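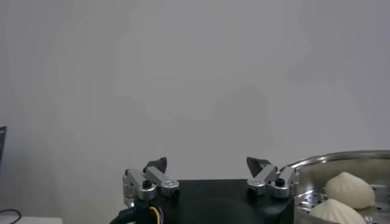
A wrist camera's view, with two buns in the steamer tray.

Vesora Two-Arm Recording Kit: a long look after 478 episodes

Last updated: November 2022

I have been recording examples for learned manipulation policies long enough to have strong feelings about the tools, and most of those feelings are grumpy ones. So it's a pleasure to write this review! The Vesora kit is the first recording package I've used where I spend most of the day thinking about the task and hardly any of it thinking about the software.

What you get is the recorder, a sync box, mounts for the head and wrist cameras, and a review program called Iltuvano that runs on any decent desktop. You bring your own arms and grippers. We have been running it since February, and the job I want to talk about is our steamed bun task, which has been the best test of it so far.

The task is easy to say out loud. Move the buns from a plate into an electric steamer, one at a time, and put the glass lid on. The right arm takes the buns and the left arm takes the lid. A person does this without looking up from a conversation. A policy needs to see it done many times, from many slightly different starts, and the buns are pale, round and pleated in a way that gives a camera very little to hang on to. Then there's the steel insert, which is shiny, full of little holes, and happy to throw back any light you point at it.

Setting up a start position

I lay the four buns out on the white plate in a diamond, set the lid flat on the left, and bring both grippers in open before I hit record. Vesora lets you save a start pose and come back to it, and it will overlay the last start on the live head view so you can see how far the plate has moved. I use that overlay backwards — I want the plate to move! If every episode begins in the same place, you end up with a policy that has memorized a table. The kit has a randomizer that suggests a new plate position each time, and it's a small thing, but it stops me from drifting into lazy habits after lunch.

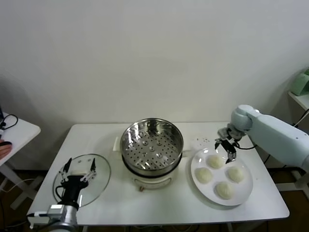 Camera sync and picture quality

This is where the kit really earned its spot. On our old Gerlach recorder the wrist views would slide out of step with the head view over a long session, and we'd find out days later while training. With Vesora I have had 2 episodes out of 478 flagged for sync, and both were flagged on the spot, so I deleted them and recorded again.

The wrist mounts are also well thought out. Both fingertips stay in the picture with a wide gap between them, so you can follow the bun right into the grasp. I do wish the mount had one more click of tilt. When the arm is up near the wall, a big share of the wrist picture is plain gray wall, and that's a lot of pixels to store for very little news. The exposure control copes nicely with the steel rim, though I lock it by hand before a session and I'd suggest you do the same.

Marking stages as you go

My favorite feature, by a mile. There is a foot pedal, and every tap drops a marker in the recording. I tap once when a bun is released into the steamer and once more when the gripper is back over the plate. One bun in the insert and three on the plate is a clean halfway-ish state to cut at, and Iltuvano will slice every episode at those markers and let you play only that stage, over and over. I found a bad habit of my own this way (I was coming in too low over the front of the plate) and fixed it before it got baked into the whole set.
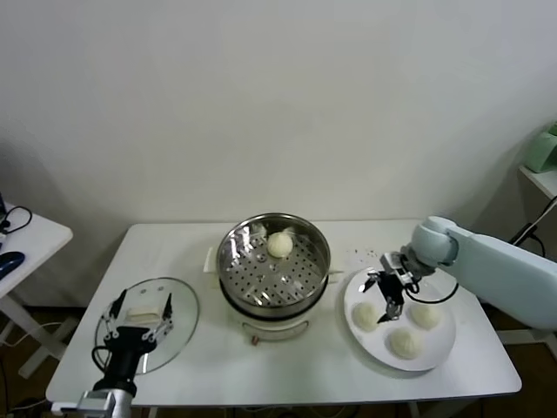

Things I'd change

The export is slow. A batch of 70 episodes ties up the desktop long enough that I save it for the end of the day. The pedal cable is too short, and I've added an extension. The manual's chapter on two-arm setups is thin and clearly written after the rest.

Labels could be better too. You can tag an episode as good or bad, but I'd love a middle choice for the ones where the bun went in fine after a clumsy second grab. Those are useful episodes, and right now I keep track of them in a text file like it's the old days.

Would I buy it again?

Yes, and I'm pushing for a second kit for our Todmont station. The next target is 4000 episodes across several kitchen tasks, and I'm looking forward to it, which I never said with the Gerlach. If you only have one arm and one camera, the sync box will be more than you need and you can get by with something simpler. For two arms and soft food, get the pedal, lock your exposure, and move the plate more than feels necessary.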